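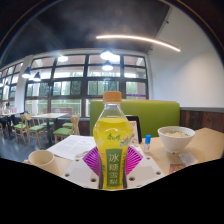

From: Huguette Wong
To: Hodus users list
Date: 29/09/2020
Subject: Re: [hodus-users] Moving the backup target to object storage – anyone done it?

Hello Pankaj, hello list,

Pankaj Srivastava wrote:

> We have a single Hodus server on version 2 backing up our virtual
> machines to a local disk array, which is getting full. Management
> would like us to stop buying disks and send the backups to object
> storage at a hosting provider instead. We are looking at Govier but
> nothing is signed.
>
> My questions are these. Can Hodus write directly to a bucket, or do
> I still need a local cache? Do the old restore points come across,
> or do we start again from a full backup? And has anybody had a
> surprise on the bill? The price per gigabyte looks very low and I
> don't trust it.
>
> We have 385 virtual machines, mostly small, and a few large
> database servers. The line out of the building is 1,000 megabits
> but it is shared with everybody else.
>
> Thanks in advance,
> Pankaj

We made this move in July, also to Govier, so I can answer most of it. We are smaller than you, but the database servers sound much the same as ours and they were where most of the work went.

On writing directly to a bucket: yes, it can, and for the small machines we do. You define the bucket as a repository under Storage, put in the endpoint and the two keys, and it shows up in the job settings like any other target. We still keep a local cache for the database servers. Without it the job holds the snapshot open for as long as the upload takes, and on a busy database the snapshot grows quickly. Our first attempt ran well into the working day and the volume came close to filling up. With the cache in place the snapshot is released once the data is on local disk, and the upload carries on afterwards at whatever speed the line allows.

The cache doesn't have to be large. Ours holds two nights of changes for the big servers and nothing else. You could carve it out of the array you already have once the old backups start to expire.

On the old restore points: they do come across, but not in the way the manual suggests. There is a Migrate button on the repository page. We tried it and gave up. It copies one restore point at a time, in order, and if the connection drops it goes back to the start of the chain for that machine. Réjean Beaulieu on our side ended up using the command-line copy tool, which does resume, and running it machine by machine from a list. After that you have to rescan the bucket so that the catalogue picks them up. The rescan is slow and gives no progress at all. Leave it alone until it finishes. I restarted the service halfway through the first one, thinking it had hung, and had to begin again.

If your retention is short I wouldn't migrate anything. Start with new fulls in the bucket, leave the old repository read-only, and delete it once everything in it is past its date. We only copied the monthly points for the finance and personnel servers, where there is a rule about how long we keep them.

Do check the block size before you send the first full. The default in version 2 is meant for local disk and makes a very large number of small objects. The setting is under Advanced on the repository, it is greyed out once the first job has run, and changing it later means a new repository. We used the largest one. Incrementals came out slightly bigger and everything else got better, including the rescan.

That brings me to the bill. The storage itself cost what we expected. The charges we hadn't planned for were these:

Requests. Every object written, listed or read is counted. With the default block size, the request charges on our test bucket were higher than the storage charge. After we changed it they dropped to a small line near the bottom.

Early deletion. The cheaper storage class has a minimum period, and if Hodus prunes a restore point before then you pay for the rest of the period anyway. Our daily points were being kept for 10 days, so for those the cheap class was a poor choice. They now go to the standard class and only the monthlies go to the cheap one. You need two repositories for this, and a separate copy job between them.

Reading data back. Restores are charged, which is fair enough, but so is the verify job, which reads everything. Ours was set to verify each chain after every run, carried over from the old local repository. Yanti Sitompul spotted that one when she went through the first invoice. We now verify a sample and do a proper test restore on a schedule.

None of this made it a bad deal for us, and we would do it again. It did mean that the figure in the first quote and the figure on the first invoice had little in common. I would ask Govier for a trial bucket and run a handful of typical machines into it, including one database server, before anyone signs. They gave us one without any fuss.

On the line: Hodus has a bandwidth limit per repository and it works, but it is one fixed figure with no timetable. We set a low limit in the morning and lift it in the evening with a scheduled script that calls the command-line client. I can post the script if it is of use. It is only a few lines. For the initial fulls we staggered the jobs, smallest machines first, and kept the local backups going alongside until everything was in the bucket. With as many machines as you have I would group them by department or by host and add one group a night. If you put them all in the same job, a single failure marks the whole job as failed and the report becomes hard to read.

Two other things that you didn't ask about.

First, turn on object lock when you create the bucket. It can't be added afterwards at Govier. Without it, anyone who gets hold of the keys can delete the backups. Set the lock period a bit shorter than your retention, otherwise pruning fails each night with an access error. It does no harm, but it fills the log and hides real errors.

Second, keep a copy of the catalogue and the encryption passphrase somewhere that isn't the Hodus server. We did a practice recovery from nothing, on a spare host in the Biltulwood office, and the data was all there but we spent most of the morning finding the passphrase. It is now printed and in the safe, and the catalogue is exported every night to a second bucket with different keys.

Valdir Figueiredo asked on this list a while ago whether the Penner plug-in for database logs works with object storage. I never saw a reply, so for the archive: it does with a local cache in front, and it doesn't without one. Writing straight to the bucket, the plug-in reports success and the log backups are missing from the catalogue. Support confirmed it as a known fault – I have no date for a fix.

I am away from my desk for part of next week but will read the list when I get back. If you have a job layout in mind, post it and I will compare it with ours.

Regards,
Huguette

--
hodus-users mailing list
To leave the list, send a message with the word unsubscribe in the subject line.
Please trim quoted text when replying.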